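影迷会纪要 | 观影小组 | 字幕与放映

八月例会记录(我记的,有漏的地方大家在底下补)

先说一下,这次的纪要又是我写,上回说好轮流的,轮着轮着又回到我手里了。我打字快,但是记性一般,会上有几段大家抢着说话,我只能记个大意。要是把谁的意思写反了,直接留言骂我就行,我改。

晚上七点开始,人到得比上个月齐。开场先过了一遍上次的纪要,没人有意见,只有一处错字,我把“配音版”写成了“配饮版”,已经改了。然后就进正题。

一、《Rekero》到底放哪个版本

这一条吵得最久,我估计占了整个会的一半时间。

背景给没来的人讲一下:《Rekero》是双语拍的,不是后期配音,是每场戏用两种语言各演一遍,演员基本是同一拨人,只有演舅舅和演车站站长的换了人。所以严格讲它是两部片子,剪出来的长短也不一样,短的那版少了13分钟。少掉的主要是中段在渡口等船那一大段,还有一首歌。

一派的意见是放长版。理由嘛,渡口那段是全片最好的地方,男女主角从头到尾没说几句话,就是等船,吃了一个橘子,然后船来了。去掉这一段,后面两个人在旅馆门口吵架就显得特别突然,观众会觉得女主角脾气怎么这么大。我是这一派的,我承认我写这段可能有点偏心。

另一派觉得短版节奏好。他们说长版前四十分钟拖得厉害,去年小范围放过一次,中间出去上厕所就没回来的人不少。再说短版里的站长演得好得多,长版那位站长一看就是临时顶上来的,念台词像报站(虽然他演的就是报站的,有人当场这么反驳,全场笑了半天)。

还有人提议两个版本连着放,做成一个下午的专场。我听了是很心动的!可是算了一下时间,加上中场休息,得六个小时往上,场地不一定肯给,椅子也真坐不住。这个提议先记着,放到冬天再说。

最后举手,长版赢了,赢得不多。条件是映后要留出时间,把短版里站长那两场戏单独放一下,让大家对照着看。这个条件是短版那派提的,长版这派也都同意,我觉得挺好,本来我也想看。

决定:十月放《Rekero》长版,映后加放短版片段两段。

二、字幕

字幕的事我得多写几句,上回就是字幕出的问题。

目前手上这份字幕一共1,047条,已经校完前半部分。校的时候发现几个麻烦:

一个是称呼。片子里两家人互相叫的方式特别复杂,同样一个词,对长辈用是尊敬,对平辈用就是阴阳怪气。现有的翻译一律翻成“您”,这样到了婚宴那场戏,笑点就全没了。会上的意见是长辈保留“您”,平辈之间改成“您老人家”,听上去就有那个味儿了。有人担心改得太过,那就先改三四处,试映的时候看看有没有人笑。

再一个是歌词。要不要翻?翻的话要不要押韵?我本来以为这个五分钟能说完,结果二十分钟。主张押韵的那边现场念了一段自己译的,念得很投入,不过“月亮”后面硬接一个“敞亮”,大家都没绷住。后来定的是歌词照意思翻,不强求押韵,用斜体跟对白分开。

还有方言。第三幕里卖票的大姐讲的是山里的话,跟两种主要语言都不一样,原版也没有给字幕。我的意见是不要加,男主角那时候就是听不懂的,观众跟他一起听不懂才有意思。这条没有人反对,难得。

剩下的字幕分成两份,两个人各领一份,下次会之前交。交的时候拜托统一用一种格式,上次收到三种格式,时间轴合起来全乱了,第一句台词还没说,第二句的字幕已经出来了。

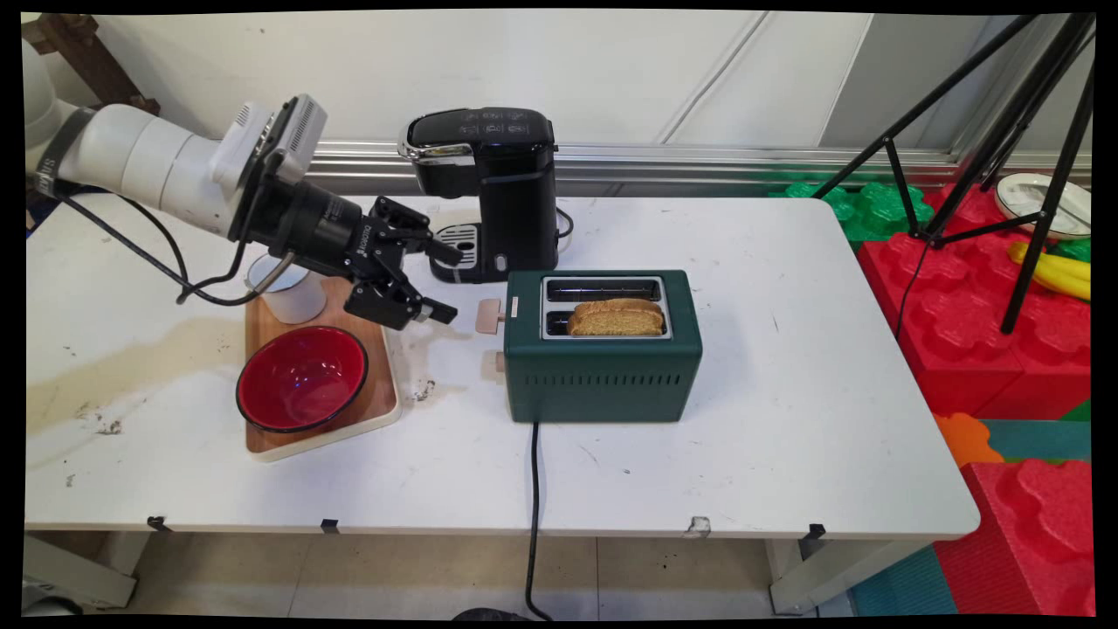 另外,字号也要调大。坐后排的观众反映过好几回了,说看着费劲,尤其是白衣服、雪地那些画面,字跟背景糊在一块儿。这次统一加黑边,字号往上提一档。有人怕字太大挡画面,那就试映那天坐到最后一排去看,看完再定,坐在第三排讨论最后一排看不看得清,没什么意义。

三、《Giltow》映后总结

七月放的《Giltow》,简单总结一下。

来了22个人,比预想的少。片子本身口碑其实很好,填了反馈条的基本都说喜欢,尤其喜欢结尾那场公路上修车的戏,还有人写“想去这条路上开一次车”。那问题在哪儿呢?大家讨论下来有两条:一条是撞档期了,那个周末影院里正好有一部大家都在抢票的爱情片,我们有几位老观众也跑去看那个了(包括我们自己的人,我就不点名了);另一条是宣传做得太晚,海报放映前三天才贴出去,群里的通知也只发了一遍。

有人说片名也有关系,《Giltow》这三个字节念出来根本不知道讲什么,海报上又只有一辆车的背影,路过的人以为是卖车的。我觉得这个说得有道理。以后海报上加一行小字,一句话讲清楚是什么片子,比如“一个不想回家的人和一个找不着家的人一起开车”。这句是会上现编的,大家觉得还行,可惜用不上了。

映后聊天的环节反应不错,聊到快十点。有一位观众提了个问题我到现在还在想:男主角在加油站到底打没打通那个电话?当时现场两种看法都有,我回去又看了一遍,还是没看出来。镜头在他拿起听筒之后就切到外面下雨了。谁要是有答案请告诉我。

四、钱

账目过了一遍。目前可以用的是3,000元,十月《Rekero》的放映授权费从这里面出,余下的留给印海报和场地。

《Devent》的授权方回信了,报价比我们想的高。大家的意思是再谈一谈,可以提出只放一场、不收票,看对方能不能让一点。实在谈不下来就换片。回信由写信的那位继续跟进,别换人,换了人又得从头自我介绍一遍。

茶水照旧,各人自带杯子。纸杯这次明确说不买了。

五、下半年片单

这一条气氛最热烈,记录也最乱,我尽量理一理。

十月是《Rekero》,已经定了。

十一月空着,候选有两部。一部是《Devent》,讲一个婚礼摄像师跟着新人跑了四座城市,结果自己跟新娘的表姐好上了。听着俗,可是看过预告的人都说对白写得特别灵,而且导演是第一次拍长片,没有那种老油条的劲儿。另一部是《Oddsson》,冷一点,父子俩坐长途火车,一路谁也不理谁,到站之前才说了一句话。喜欢的人喜欢得不得了,不喜欢的人说看得想跳车。

我投了《Devent》。连着两部都是人在路上不说话,观众也受不了啊。支持《Oddsson》的说,正好可以做一个“沉默旅客”的小系列,《Rekero》的渡口、《Oddsson》的火车,连起来看别有味道。这个说法把我说动了一点点,就一点点。

没有表决,等授权费的回信。谈得下来就放《Devent》,谈不下来放《Oddsson》,那边的授权已经口头答应了。

十二月按惯例放老片,由大家在群里报名推荐,每人限报一部。去年有人一口气报了九部,统票的时候眼睛都花了,请自觉。

六、映后讨论怎么主持

上次有人提意见,说我们的映后讨论总是那几个人在说。我反省了一下,我就是那几个人之一,哈哈。

这次的办法是:开头十分钟只请新来的观众讲,老成员先憋着。主持的人准备两三个具体的问题,别一上来就问“大家觉得怎么样”,这么问出来的永远是“挺好的”。《Rekero》可以问的有:两个版本的站长你更愿意找谁问路?渡口那段如果剪掉,你会发现少了东西吗?女主角最后那封信,你觉得是用哪种语言写的?

最后一个问题会上当场就有人争起来了,被我按住了,留着十月再争。

有人想请懂这两种语言的朋友来做个短短的分享,讲讲两版台词里有哪些地方不一样。大家都赞成。人选还没着落,谁认识合适的,在群里说一声。

七、杂事

投影机的遥控器找到了,在音箱后面。

上次借出去的那本讲歌舞片的书,还没还回来。拿着书的人看到这里请想一想。

反馈条的设计要改,打分那一栏不要了,分数看不出什么,改成两个空:“最喜欢哪一场戏”和“哪里走神了”。第二个问题我特别想知道答案。

试映时间还没定,等字幕合好再约,愿意来坐最后一排的先跟我报个名。

散会九点四十。走到楼下,大家又站着聊了半天长版和短版的事,这部分就不进纪要了。

标签:例会纪要 双语电影 公路片 片单讨论

分享 6 | 评论 13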